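Pliltus bin cell – README

Last touched: October 9, 2024

Hi! If you've just pulled this repo you are probably me in a few months, or Ruba Farah, or someone on the second bench who inherited the arm along with its sticky cable. Welcome. I keep the whole setup of the Pliltus cell in one file because I got tired of finding half of it in the wiki and the other half in commit messages. It covers the simulated cell, the settings it shares with the real one, and the looking-after that both of them need. The training code lives in its own repo and I'm not going to talk about it much.

What's in the repo

cell/ – the arm model, base plate, box and floor, one file each
backdrops/ – the photo backgrounds
calib/ – joint offsets for the sim and the real arm, side by side
checks/ – the small scripts you run before you trust anything
episodes/ – recorded pick and drop runs, simulated only
notes/ – my scribbles, some of them wrong by now

The task is as plain as they come. The arm picks up a small object, carries it to an open box, and lets go. I wanted something boring on purpose so that when a run goes bad I know to look at the machine first.

Getting it running

Make a fresh environment. I mean it, don't reuse the one from the Hindska project, because the two pin different versions of the physics library and you'll lose an afternoon to gripper fingers that sink slowly through whatever they hold. (I lost two.)

Then:

1. Install from the lock file, not from the loose requirements list. The loose one is only there for people who want to upgrade things.
2. Copy calib/template.yaml to calib/local.yaml and leave the sim section alone.
3. Run checks/hello.py. The arm should go to its home pose and stay there. If it droops, see "Droop" below.
4. Run checks/reach.py. It visits the four corners of the box opening and then the middle.
5. Run checks/drop.py, which does 5 full pick and drop cycles and prints a line for each one.

If all three checks come back clean you can record. If drop.py fails once and then passes, please don't shrug and carry on! Run it again with the --slow flag and watch it. A single bad cycle has usually meant a stale offset on my machine, and it gets worse.

Settings that matter

Most of cell/config.yaml you can ignore. The ones I end up changing:

physics_step – set to 2 milliseconds. Bigger steps run faster and look fine right up until the fingers touch something.

speed_cap – 50 percent of what the arm model allows. The real arm runs under the same cap, and I'd like them to stay matched. Ruba has asked for more. Ruba can have more once the wrist stops overshooting.

grip_force – 80 percent on close, then it relaxes a bit by itself once contact is steady. If you hold it at full squeeze the object shoots out sideways like a wet bar of soap, which is fun exactly one time.

hover_height – how far above the box rim the fingers wait before going in. It's measured from the rim, not the floor. I had it from the floor at first and then swapped in a taller box, and you can guess.

backdrop – a file name, or "shuffle". It has no effect on the physics at all.

Setting up the arm and the box

The base plate is the origin of everything. Box position, pick position, camera position, all of them are written relative to the plate, so if you move the plate you move the whole cell and nothing needs recomputing. If you move only the box, change box_offset and rerun reach.py. Please don't drag it with the mouse in the viewer and save. The viewer writes out a tiny rotation as well, and the box ends up slightly crooked in a way you won't spot by eye but the planner certainly will.

The box walls are thin and they are real collision shapes, four separate ones plus a bottom. An earlier version had a single solid block for the box with a picture of an opening on it (my fault, I was in a hurry), and the arm would come down and stop dead on thin air. If you replace the box with your own mesh, check that it's open on top for the physics as well as for your eyes. The viewer has a toggle for collision shapes under the display menu.

Joint offsets

Same routine for sim and real, and you do it in this order from the base up:

Base turn first. Point the arm straight ahead along the plate, read the value, write it into local.yaml.

Shoulder next. Bring the upper link upright and check it with the level overlay (or with an actual level, on the bench).

Elbow, then wrist pitch, then wrist roll. The wrist ones are fiddly and I do them with the fingers pointing straight down over a flat bit of floor.

Gripper last. Close it fully, write that as zero, open it fully, write that too.

After every joint, save. The script keeps everything in memory until you do, and it will happily let you quit. I should fix that, and I've had a note to fix it since January.

Droop

If the arm sags at home pose, the gravity compensation flag has been switched off, or the link masses got overwritten by an import. Look at the flag first. For the masses, run checks/masses.py, which compares what's loaded against the table in cell/arm.yaml and prints anything that differs. The importer likes to replace a missing mass with its own default, and its default is heavy.

On the real arm droop means something else. Power down, support the forearm with your hand while you do it, and check the shoulder coupling screws. They come from Bergmann with thread lock already on, and if you've had them out you need to put fresh thread lock on. Don't swing on them with a long key; they're small and they strip.

Jitter at the wrist

Shaking in the wrist while the arm is standing still is nearly always the gain being too high for the step size. Lower wrist_kp a little at a time and stop as soon as it settles. If you go too low the fingers arrive late and clip the rim of the box on the way in.

If it shakes only while moving, look at the filter in the Flikbridge link (that's the little program that passes commands to either the sim or the bench, depending on a switch). It has its own smoothing. Two layers of smoothing fighting each other look just like a mechanical fault, and I once took a perfectly good wrist apart over it.

Cable

The sim cable is decoration, it has no mass and collides with nothing. The bench cable very much does. Keep a loose loop near the base column so the base can turn without pulling, don't let the loop lie where the forearm comes down, and look at the plug end whenever you clean. If the jacket has gone shiny in one spot, it's rubbing there. Move it before it splits.

Regular upkeep

Before a recording day: run the three checks, look over the cable, wipe the finger pads on the bench gripper with a dry cloth. No alcohol on the pads, it makes them hard.

After any library update: reach.py and drop.py, and compare against the saved results in checks/baseline. If the numbers moved, go back to the old version and tell me.

Whenever somebody edits calib/: redo the gripper zero. It's quick and I've stopped arguing about whether it's needed.

The low point of the drop

The wrist comes in from above with the fingers straight down, goes in past the rim, and opens there. I check this pose more than any other one, because if the offsets are off by even a little you see it at the rim before you see it anywhere else.

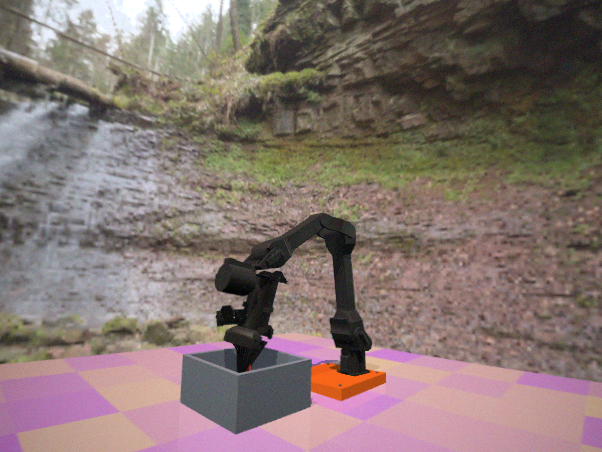
Guðlaug Brynjólfsdóttir wrote back after reading a draft of this file that I should put the release height in the config and stop hard-coding it, and that she'd rather have the fingers open a bit higher and let the object fall than risk them catching a wall on the way out. She also wanted a pause between opening and lifting. Fair on both counts! There's now a release_height and a release_pause, and the pause is on by default. The height still has my old value in it. I tried hers and the lighter objects bounced, so for the moment it's up to whoever is recording – just write down which value you used in the episode notes.

About the episodes

Each episode is one pick and drop, with joint positions, gripper opening, the commands that were sent, and the rendered view. Failed runs are kept and flagged, so filter on the success field if you only want good ones. The success field is set by the physics (is the object inside the box walls and at rest when the run ends), so it doesn't care how ugly the drop was.

Backdrops and floor colors are there for variety and shouldn't be used to judge anything about scale. They're flat photos behind a simulated floor, and the lighting on the arm doesn't follow them. If you want matched lighting you'll have to make your own, and I'd love a copy if you do.

Known problems

The viewer forgets its window position on restart.

reach.py gives a false pass if the box is missing altogether, because it only checks that nothing was hit. Look at the viewer while it runs.

Shuffling backdrops in the middle of a recording drops a rendered view now and then. Pick one before you start.

The --slow flag doesn't slow down the gripper.

Changing things

Open a branch, run the checks, paste the output into the request. If you touch calib/template.yaml say so in the title, since everybody copies from it. Questions go to me or Ruba, and Ruba is faster before lunch.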